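I bought the Clorham hand steamer in November, mostly out of spite toward my ironing board, and I've used it enough now to have opinions. Floseck had it for 40 dollars with free shipping, so the risk was low.

Heat-up is quick. The box promises 20 seconds and mine takes a bit longer when the tank is full, but I'm never standing there tapping my foot. Cotton shirts come out great! Linen, not so much - you'll get the big wrinkles out of linen pants and then you'll still be wearing slightly rumpled linen pants (I've made my peace with it).

The cord is 9 feet long and I love that. My old one was so short I had to steam curtains from a chair next to the outlet, which was as dumb as it sounds. These curtains I did in one go, two refills, no chair.

My gripes: it spits if you tip it too far forward, and the fill cap is stiff enough that I've started using a dish towel to twist it. The little brush attachment fell off twice on a wool coat before I learned to push until it clicks. Also the trigger lock is on the left, so lefties may want to try one in a store first.

Would I buy it again? Yep, at that price. At full price I'd look at the Clarkora too.
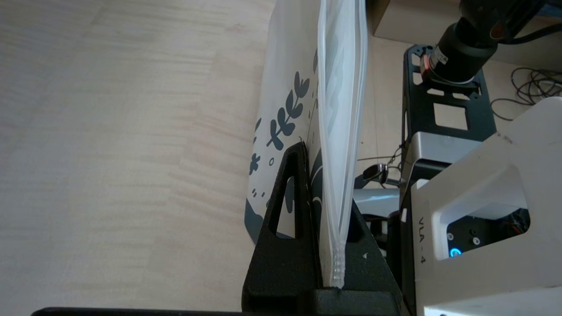 *Leafy print paper bag, on the wood floor*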